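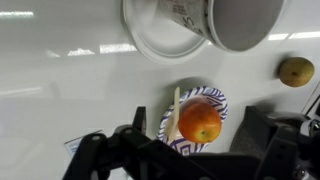 plates, fruit, one cup lying down. we call this lunch

Threads > Kitchens > The Great Counter Clear-Out

Joni Pesonen, March, 7:40 a.m.

1/ OK so I've decided March is the month I stop using the kitchen counter as a shelf. It's the nicest surface in the place (white, shiny, shows every crumb) and I keep covering it with fruit and paper cups!

2/ Rule one, fruit gets a bowl. I keep setting an apple here and a pear there and then finding one behind the kettle a week later. The bowl is a Kettunen one I got secondhand, chipped on one side, and I love it.

3/ Rule two is paper plates. I bought a sleeve of 172 from Bralthorpe for my sister's party and we used 7. Seven!! So now everything gets a paper plate, even a single apple. The patterned borders are pretty, I'll give them that.

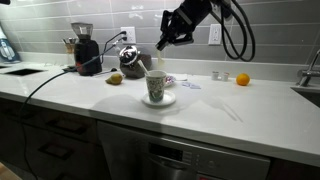
4/ THE KETTLE CORNER

Every kitchen has one. Cup on its saucer, stirrer still in the cup, a lemon hanging out next to the kettle waiting for somebody to want tea. I'm letting the kettle stay because I use it all day long, but napkins and little bits of paper go in the drawer from now on.

5/ Also gray subway tile people, how do you clean your grout? I tried the Cikuvance spray and then a toothbrush with baking soda, and the toothbrush won by a mile. My wrist hates me though.

6/ The coffee beans are next. I keep them in a big glass jar with a shiny lid and I want them in the cabinet, away from the light, but then I can't see when I'm running low and I end up with no coffee on a work morning

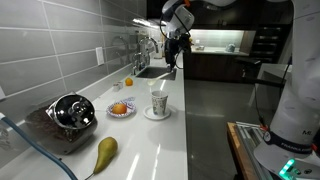

so maybe they get one spot out in the open and everything else has to earn its place. Still thinking. I did order 2 small canisters from Ondel to try.

7/ Going to do the sink end tonight after dinner. Wish me luck, and please send fruit bowl pics!

Comments

marigold_k: Baking soda and a toothbrush forever. Do a small patch at a time or you'll quit halfway.

tess.bakes: 172 plates, I'm crying. You're set for birthdays until retirement

dunmore88: Keep the beans in the cabinet and put a sticky note on the door. Works for me.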